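Writing the rules down: a lab manager on handheld grippers

The demonstration lab at Gurkness has one page of rules for anyone who picks up a handheld gripper. Its lab manager wrote the first version in May, after a batch of recordings for the Rurkier project had to be thrown out.

"We lost 70 recordings," she says. "The operators had done what they were told. The trouble was that three people had told them three different things."

The page now has 12 rules. Most cover the minutes before recording starts. The operator wipes the table, checks the finger pads for wear and opens and closes the grip fully. Anything not used in the task stays well away from the fingers.

"People want to start with the object already in the grip," she says. "We ask for open fingers first. Then every recording has the same beginning and you can compare them."

Pads are inspected again after every 500 grasps. She took that number from the shop at Celex, where the lab has its parts made, and has not found a reason to change it.
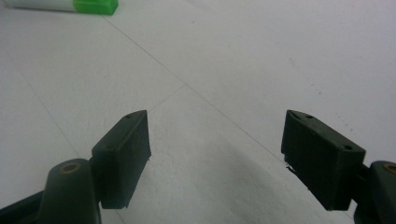

She is stricter about wear than some of her colleagues. A small chip on a pad does not stop the work, but it goes in the log – with the side it is on. "If the grip starts slipping a week later, I want to know which finger to look at first."

The Flores site uses the same page with one change. Operators there stop after 3 failed attempts and call a supervisor. At Gurkness they may keep trying, as long as the failures are saved with the rest.

"I don't want failures deleted," she says. "That's rule two, and it's the one I still have to repeat."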